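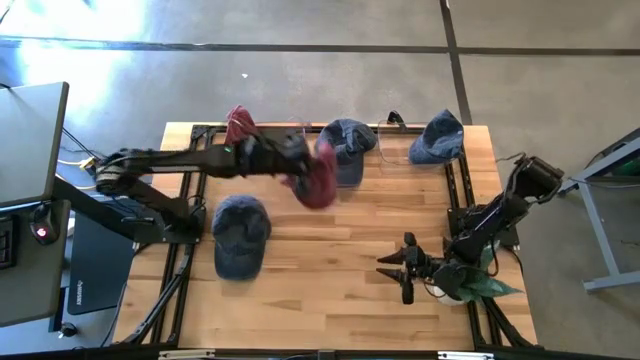
Why pay a person to show a robot how to move a hat? Because the hat is soft, the person is good at soft things, and our attempts to write the motion down as rules produced a document longer than this paper and a robot that punched caps.

3.2 Collecting the demonstrations

All demonstrations were given by remote control at the Drerkville bench, a two-armed station with a wooden top inside a black aluminium frame (Figure 2). The operator moves a pair of small leader arms and the two arms on the bench copy them. We also tried teaching by hand, in which a person takes hold of the arm itself and walks it through the job. This gave lovely smooth paths and a great many recordings of the person's elbow. As the policy learns from the head camera, and would not be supplied with an elbow later on, we kept hand guiding for setting rest poses and used remote control for everything else.

Figure 2. The bench during a cap demonstration. The left arm is carrying a maroon cap, blurred by its motion; three blue caps are on the table. The right arm's gripper is open.

The task, which we call Skukard after the first set of scripts written for it, is to pick up a named cap and put it at a named spot without disturbing the others. A cap is a more awkward object than it looks. The brim is stiff and the crown is not, so a grip that is perfect on one end of the thing is a gentle squeeze of nothing on the other. Operators settled on two habits without being told to. Some took the brim near its edge and let the crown hang. Others pinched a fold of the crown, which is slower to line up but leaves the cap steadier in the air. We recorded both and did not ask anyone to change, a decision we defended at the time as respect for human variety and which also saved us writing a second instruction sheet.

Each operator had one afternoon of practice before any of their recordings were kept. Practice matters more than we had allowed for. A new operator tends to stop dead above the cap, think, drop a little, think again, and then close the gripper with sudden conviction. A policy trained on this learns the thinking pauses very faithfully. Since it has nothing to think about, it simply hovers. We therefore trimmed any stretch in which both arms stood still for longer than 900 milliseconds, except just before the gripper closed, where a short wait seems to help.

We kept 2000 demonstrations in all, from 18 operators. A further 400 were recorded and set aside. Most of these had been spoilt by dull causes: a leader arm knocked while reaching for tea, a cap taken to the wrong spot, a recording started after the interesting part. A smaller group had a rescue in them, where the cap slipped and the operator caught it or went back for it. Our first instinct was to throw these away as untidy. In the Lamont trials the policy trained without them treated a dropped cap as a philosophical matter and carried on to the target with an empty gripper. We put the rescues to one side as a separate set and return to them in Section 4.3.

Starting layouts were chosen by the operator. We had intended to use a printed grid, but people given a grid put caps neatly on the crossings, all facing the same way, and homes do not keep their hats like that. The rule became simply that no two recordings in a row should begin alike. Caps could lie crown up, lean, or point their brims wherever they liked.

The idle arm deserves a word. Most cap moves need only one arm, which leaves the operator with a spare hand and a spare robot. Small drifts of the spare leader arm were copied faithfully by its follower and, in our early runs, learnt just as faithfully by the policy, which acquired a slow wave on the right. We did not want to lock the idle arm, as some of the later tasks need both, so operators were asked to park it with the gripper open and leave it be. The wave became rarer. It has not wholly gone, and visitors seem to like it.

Finally, a note on labels. Each recording was given one plain sentence by the person who made it, such as "put the red hat on the left". One operator's red is another's maroon, and "left" was found to depend on where one was sitting. We corrected the lefts to match the head camera's view and left the colours alone. The Priltine set, collected later with the same arms, uses a fixed list of colour words instead, and the two are compared in Table 3.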